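Kanditz Software Group
Minutes of the fortnightly meeting, 21 Sep 2020

Present: planning, perception, control, tooling, and for the first twenty minutes someone from purchasing who had the wrong room and stayed for the biscuits.

Apologies: the Flamcombe office, whose line dropped during the apologies.

1. Minutes of the last meeting

Accepted after one correction. "The planner was left running overnight" should read "the planner was left running". It was found over a weekend, and tooling would like the distinction kept.

2. Matters arising

The log viewer still opens in the wrong time zone. Carried forward. It has now been carried forward since June and control asked whether it might be given a permanent heading. The chair said no.

The build server has been moved off the shelf above the radiator. Closed.

3. Planner: both arms near one plate

Planning reported on Raltuvine, the two-arm planner, which now treats the second arm as something that moves. Until the last release it treated the idle arm as furniture. This was quick, and fine until the furniture was given a job.

The layout under discussion was the usual table: cube by the left gripper, plate in the middle with the marker lying across it, scissors beyond the plate. The right arm has the marker and the left arm has the cube, and both of them would like the same bit of air at the upper left of the plate.

Planning put up the replay figures. Of 526 recorded starts, the old release gave up on 117 with "no path found". The new one gives up on 64. Control pointed out that a planner which gives up less often is only good news if the paths it finds are ones anybody would want to follow. Planning agreed and said this was item 4. Control said it had read the agenda.

Some discussion of whether the left arm should back off before the right arm comes in, or hold where it is and be planned round. Backing off is slower and easier to explain to visitors. Holding is faster and makes visitors step away from the bench. Agreed to make it a setting, default to backing off, and stop discussing it. 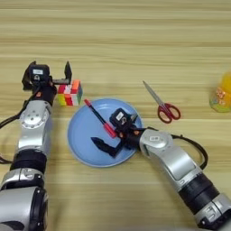

4. Finger clearance at the rim

The collision model for the gripper is still a box with two smaller boxes on the front. The real finger is longer and thinner than its box and reaches in over the rim of the plate well before the model thinks it has arrived. The margin was set generously to make up for this, and the planner now refuses low approaches to the marker that anyone standing at the bench can see are fine.

Three proposals were heard:

- Use the full mesh. Planning objected on grounds of speed. One check against the mesh took 228 ms on the bench machine, and a path needs a good many checks.
- Shrink the margin. Control objected on grounds of plates.
- Fit a chain of small spheres along each finger. No objection, which was minuted as unusual.

Agreed: spheres. Perception asked whether the cable loop along the forearm should be in the model as well. It isn't at present, and the planner believes the arm ends where the metal does. Agreed to add a fat capsule over the forearm and see what it costs.

5. Perception

The marker detector uses the red end to decide which way round the pen is. The marker has red at both ends, a small tip and a thick cap. The detector picks whichever it likes better on the day and then changes its mind, so the grasp target turns half a circle between one update and the next and the wrist sets off to follow it.

Perception proposes to compare the sizes of the two red patches, and to lock the answer once the gripper is within reach. Control would like the lock first and the cleverness second. Agreed in that order.

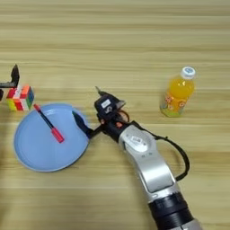
Right gripper at the rim of the plate, marker lying across it with the thick red cap towards the middle.

The juice bottle was raised again. The depth estimate goes straight through the clear part and reports table behind it, so the bottle enters the world model as a cap hovering over a label. Perception has a patch that fills in the middle. Planning asked for it to be merged before any path is allowed on that side of the table. Agreed without a vote.

6. Tooling

The Pawłowska replay format is now read by everything except the program that writes it. Tooling will fix this.

Warnings: the start-up log prints more warnings than anyone reads. Tooling proposed deleting the harmless ones. Asked which those were, tooling asked for more time.

7. Actions

Planning: sphere chains for both grippers; forearm capsule; back-off setting.
Perception: orientation lock, then patch sizes; merge the bottle patch.
Control: rerun the replay set once the spheres are in, and report the paths as well as the count.
Tooling: replay writer; list of warnings; time zone.

8. Any other business

The name Raltuvine. Flamcombe, back on the line, asked what it meant. It was free.

Meeting closed early, the room being wanted by purchasing.

Comments (3)

benchside: Item 4, can the sphere radius go in the config file this time and not in a header?

flamcombe_ops: We heard items 3 and 8. Could someone send us the rest in writing. Oh, I see.

nightbuild: Time zone fix is on a branch. It's now wrong by a different amount.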